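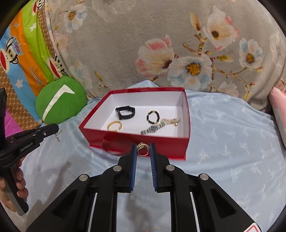
Issue 86, page 30

The Drara

Remo Pace had the scooter chair out on the pavement by nine, with a card taped to the basket. The card said Drara, four wheels, new batteries, 439 pounds. His mother had driven it to the shops and back for two winters and had never once used the top speed.

The first man to stop walked round it and asked about the tyres.

"Solid," said Remo. "You can't get a puncture."

"Hard on the back, though."

"She never said so."

The man went off towards Simport Road. Remo sat down in the seat, which he had told himself he wouldn't do, and turned the key. The battery light came up green. He drove as far as the postbox and back. It pulled a little to the left – it always had, after the kerb outside Gatti's bakery – and he thought he should add that to the card.

A woman came at half past eleven. Her husband had a Zanance, she said, and it would not go up their ramp any more. She pressed the horn and laughed at the sound.
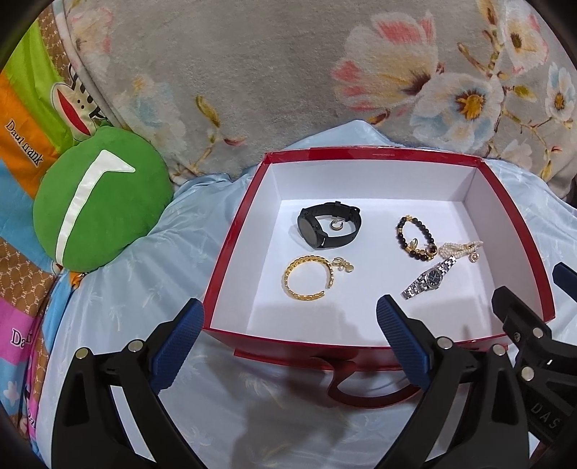 "How far does it go on one charge?" she asked.

"Twenty miles when it was new, and less in the cold."

She wrote this on the back of an envelope. Remo told her about the kerb and the pull to the left. She said her husband pulled to the left himself.

"Would you take it apart for the car?"

"The seat lifts off. The batteries are the heavy part."

They did it together. He carried the batteries and she took the basket, which still had a shopping list in the bottom. She held it out to him. Bread, stamps, lamp oil, something he couldn't read. He put it in his shirt pocket and went back for the seat.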